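Re: [urnham-menders] What do you all do with coats nobody picks up?
From: Fotini Kourkoulas
To: urnham-menders list
January 2018

Prodromos Dimitriou wrote:
> Hi all, I took over the alterations shop on Chin Street last fall and
> the previous owner left me a back room full of finished work that was
> never collected. Mostly winter coats, a few suits, one wedding dress (!).
> Some of the tickets are so faded I can't read a name. How long do you
> keep things before you let them go? And do you ask for money up front?
> I feel bad asking but I am running out of rail.
> Prodromos

Hi Prodromos, and welcome to the list! You have inherited the same back room every one of us has, so please don't feel bad about it.

I've been doing alterations for a long time now and my rule is 9 months, counted from the day the job is finished and not from the day it came in. I used to do six, and then I had two summers in a row where people brought in a heavy coat in spring, forgot all about it, and came looking when the first cold snap hit. Nine gets you around the whole cycle. It's printed on the ticket and it's on a sign by the register, and I still read it out loud to new customers while I'm pinning them (they can't walk off!).

Before anything leaves the shop I call twice and send one postcard. The postcard works better than you'd think. People ignore a voicemail from a number they don't know, but a card on the mat with their own handwriting copied onto it - "blue wool, left cuff" - gets them through the door, usually a bit red in the face.

On money, yes, ask for it. I take half up front on anything over a plain hem. Panagiotis Tzavaras talked me into it on this very list and I dragged my feet for ages because I thought I'd lose my regulars. I lost one, and she came back in March.

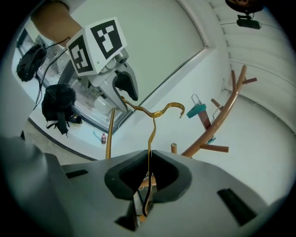
Now the faded tickets. Thermal paper is no good for this, it goes blank if it hangs anywhere near a steam iron. I switched to plain manila tags and pencil. Pencil doesn't run when it gets damp and it doesn't fade. I pin the tag inside the garment, at the care label, and write the same number in the book. The book never leaves the counter. If your previous owner kept any kind of ledger, go through it backward from the last entry and match by garment, you'll put names to more of those coats than you expect. Check the pockets too. I found a dentist's appointment card once and that solved it in one phone call.

The wedding dress I would treat separately. I don't have a time limit on those. There is generally a story behind an uncollected one and I would sooner give it a bit of rail than have somebody's mother turn up in tears. Box it flat in acid-free tissue if the rail is the problem, it'll be better off lying down anyway.

As for where to send the rest, Achilleas Kouris runs the coat drive over at Sokunar and he takes everything that's clean and has working zippers. He'll come with the van if you have a decent load. Last winter they handed out 700 coats and he said the large men's sizes were gone in 5 days, so if you've got any of those, call him first. Do check what the state says about unclaimed property before you give anything away, though. I'm only telling you what I do, and I think the rules changed for dry cleaners a while back and I never found out if we're lumped in with them.

Chiến, are you still reading this? You had a very good wording for the ticket, the bit about storage after the first month. Could you post it again? I lost mine when the old laptop went.

Oh, and Prodromos, if that back room has the old Zundau blind hemmer in it, don't let anyone haul it away before I've had a look. Mine needs a looper and I'd happily pay for the parts.

Fotini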